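9 Dec 2021
By the Flellow newsletter desk

The first thing you learn at Pratwood is that clearing up after lunch is hard work for a robot. The second is how much fun it is to teach one. "You steer both arms yourself, from a few feet away, and they copy you," says the project lead, grinning. "Everyone gets hooked!"

The project is called Pinto, and it began in July with a single arm. Now there are two, and the team has recorded 392 runs of laying and clearing a tray: cups, bowls, cutlery, a folded cloth.
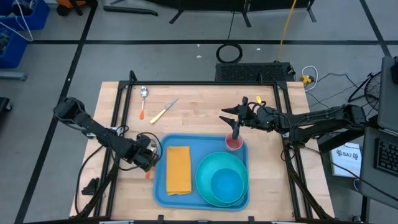 New operators get 14 practice goes before anything is kept. "Your first few are dreadful, mine were too," she says. "You snatch at things. Then you slow down, and you start to feel where the fingers are."

Spoons and forks are her favourite problem. They lie so flat that the angle of the wrist matters more than the grip (she shows me with her own hand, twice). "I want the slips left in as well, if the person recovers. It has to see how you put things right."

Next spring Pinto moves to a bigger room at Tretard, with 4 more operators. She can't wait.

Contact | © 2021 Flellow | Back to top
We use cookies to improve this site. Accept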